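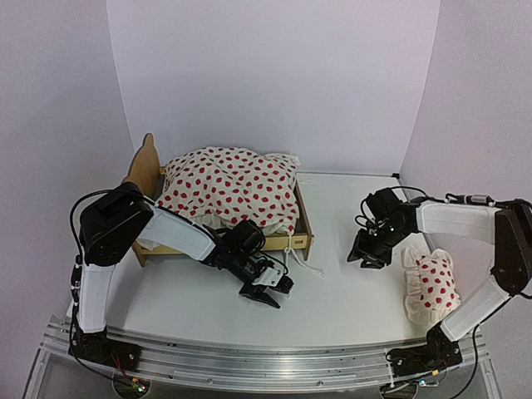

Re: [small-sewing] Shrinking cotton and the May toy fair

Dear list,

I have read the message below two times and I would like to answer the part about washing, as I had the same trouble last winter. Please excuse my English, I write slowly and I check the words.

> I want to sew doll bedding for the toy fair in May and I have bought a remnant of printed cotton from Grarier. On my first small quilt cover the seams became wavy after washing and the cover was too short for the filling. The lady in the shop told me that their cotton does not shrink. Do you all wash before cutting, even for such small pieces? It seems a lot of work for something the size of a tea towel. Also, which filling do you use? I have old pillow stuffing but it makes lumps.

Yes, I wash before cutting, always. In my experience all plain cotton shrinks a little, and on a small piece you see it more than on a big one. I wash at the same temperature that the parents will use at home, which in my family means hot, even if the label says something different. Then I iron the fabric while it is still damp. I do not pull it. If you pull with the iron, you put the waves back in.

To know how much your own fabric shrinks, cut a test square of 20 cm and draw the lines with a pencil, not with the blue pen that goes away in water (I made this mistake). Wash it, dry it, iron it and measure both directions. My last cotton from El Sherbiny became shorter in the length and almost stayed the same in the width. I have now a small notebook where I glue each test square with the result next to it. It is ugly but I look in it every month.

The wavy seams may also come from the thread. Polyester thread does not shrink and cotton fabric does, so the seam is then longer than the cloth. Before you unpick everything, try a longer stitch and less tension on one side only, and wash it again.

For the filling, I do not recommend old pillow stuffing. It moves into the corners after the first wash and stays there. I use a flat wadding sold by the meter. For a doll cover I take one layer of 200 g, and for very small beds I split the layer with my fingers, slowly, from one corner. If you want the cover to look fat and soft, cut the wadding a little larger than the fabric. A few hand stitches through all the layers will hold it. Leave the opening on the short side, long enough for your whole hand.

Dots and small checks are kind for beginners, by the way. Stripes show every crooked line. I once sewed 47 striped pillow cases for a school sale and I do not want to see a stripe again.

I have one question also for the list. Istik has changed its white bias tape and the new one feels stiff, like paper. It was still stiff after three washes. Does somebody know another tape in 12 mm that is soft and keeps its white color? I need it before May and I can order a full roll if the price is fair.

Kind regards from Nencombe,
February 2024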